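Bedel Facilities and Computing Support
Request: Workstation in the Lumanlan reading room shuts down under load
Status: Resolved, under observation
Category: Hardware, desktop

Summary of request
The reading room reported that the catalog workstation had begun to switch off without warning while large scans were being saved. The unit is one of the older Dell machines transferred from the Jindari office in August. The requester stated that it restarted normally each time and displayed no error message.

Initial assessment
The event log showed unexpected power losses and no orderly shutdowns. The operating system and drivers were current. The wall outlet was tested and found to be in order. The power strip under the desk, a Bavero model, was replaced as a precaution, but the fault returned the same afternoon while a batch of 200 pages was being processed.

Entry, 6 October 2019
The workstation was moved to the bench, disconnected from power and opened. Dust had collected at the front intake and along the bottom of the case and was removed. The technician then reviewed the internal cabling. One drive data cable was not fully seated and was pressed home. The power connector on the same drive showed slight play and was reseated as well.

Users are reminded that the side panel must not be removed outside the support area, even when a unit appears to be switched off. Requests to add or exchange a drive should be submitted through the usual form. 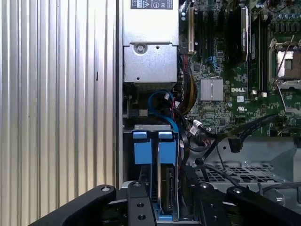 The drive was then checked for errors with the manufacturer's diagnostic, in the extended mode. No faults were recorded. A memory test was also run to completion with no faults. The power supply was placed under load for 300 minutes and held steady throughout — it has therefore been retained, although a spare has been set aside under this ticket.

Resolution
The case was closed and the workstation returned to the reading room. A test batch of 300 pages was scanned and saved without interruption. The probable cause is recorded as an intermittent drive power connection, with dust at the intake as a contributing factor.

Follow-up
The ticket will remain under observation for 2 weeks. Should the fault occur again, the requester is asked to note the time and the program in use, to leave the machine switched off, and to reply to this ticket. A new request should not be opened for the same fault. The spare power supply will be fitted at that point and the original sent for testing.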